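Korletey Index of Student Aid Listings
Data card and README, release 3

Summary

The Korletey Index is a structured collection of scholarship, grant and fee-waiver listings open to students entering or already enrolled in post-secondary study. It is compiled by the Student Aid Records Office at Bronport College and is distributed as a set of plain text tables. Each row describes one award as it was announced by its sponsor. The index does not rank awards, does not estimate a student's chance of receiving one, and does not accept applications on behalf of any sponsor.

Release date: Aug 12, 2011
Status: maintained
Contact: Student Aid Records Office, Bronport College

Maintainers

Gertraud Schnyder, records lead
Suqin Liao, data entry and correction
Traian Chiriac, file formats and scripts

Fumiko Ikeda prepared the eligibility vocabulary used since release 2. Questions about individual terms may still be sent to her through the office address.

Contents of the distribution

awards.txt - one row per award
sponsors.txt - one row per sponsoring body
deadlines.txt - one row per award per application round
vocab.txt - controlled terms for eligibility and field of study
changes.txt - corrections made after the previous release

All files are tab-delimited and encoded in UTF-8. The first line of each file holds the column names. Line endings are Unix style; users who open the files in older spreadsheet programs on Windows may need to convert them first.

Columns in awards.txt

award_id: permanent identifier. An identifier is never reused, even when an award is withdrawn.
title: the name of the award as printed by the sponsor, including any memorial name.
sponsor_id: key to sponsors.txt.
level: certificate, associate, bachelor, graduate, or any.
field: one or more terms from vocab.txt, separated by semicolons.
residence: the county, state or region in which the applicant must live. Blank means that the sponsor stated no residence rule. It does not mean that the award is open nationally.
amount_min and amount_max: whole dollars. Where the sponsor gives a single figure, both columns hold it. Where the sponsor says "varies," both are blank.
renewable: yes, no, or unstated.
essay: yes or no.
letters: the number of recommendation letters required.
need_based: yes, no, or unstated.

Columns in deadlines.txt

award_id, round, opens, closes, basis. The basis column records whether the closing date is a postmark date or a receipt date. Applicants miss deadlines on this point every year, and the office asks that anyone who republishes the listings keep this column beside the date.

How listings are gathered

Sponsors submit a one-page form, or the office transcribes a printed notice. Every listing is entered by one member of staff and read back by another against the source. A listing is held out of the release if the sponsor cannot be reached by telephone or letter within 60 days of first contact. Renewal notices go out each November, and an award not confirmed in that round is marked "lapsed" and kept in the file for 3 further releases.

The Wistarness Trust awards are an exception. The trust issues all of its notices in a single booklet, and these are entered as a block with the same confirmation date. The Fanden County grants were handled in the same manner in release 1 but have been confirmed separately since then.

Known limitations

Coverage is strongest for awards tied to residence in the counties nearest Bronport. Awards offered by employers to the children of their own staff are underrepresented, as many are announced only at the workplace. Awards for part-time students were not tagged before release 2, and nearly 60 older rows still carry no enrollment status. These are listed at the end of changes.txt.

Dollar amounts reflect the sponsor's statement at the time of entry. Some sponsors reduce an award when the student receives other aid, and the index has no column for this. Students should ask the sponsor and their own financial aid office before relying on a figure.
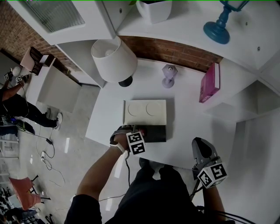 Eligibility terms in vocab.txt are deliberately broad. A term such as "health professions" covers nursing, dental hygiene and laboratory work alike, and a sponsor's own wording may be narrower. The notes column in awards.txt carries that wording where it was supplied.

Changes since release 2

The column formerly called "gpa" is now "gpa_min" and uses the four-point scale throughout. Sponsors using a percentage are recorded in the notes column only.
Duplicate entries for 5 awards were merged. The retired identifiers appear in changes.txt with their replacements.
Shaohua Ren reported 8 closing dates entered as receipt dates that should have been postmark dates. All have been corrected.
Sponsor telephone numbers now include the area code.

Permitted use

The tables may be copied and redistributed by schools, libraries and counseling offices without charge, provided that the release number is shown. They may not be sold, or placed behind a search service that charges students a fee. The office does not supply mailing lists of sponsors.

Corrections

Send the award_id, the column concerned and a copy of the sponsor's notice. Corrections received without a source are logged but not applied until the sponsor has confirmed them - this includes corrections to spelling in award titles.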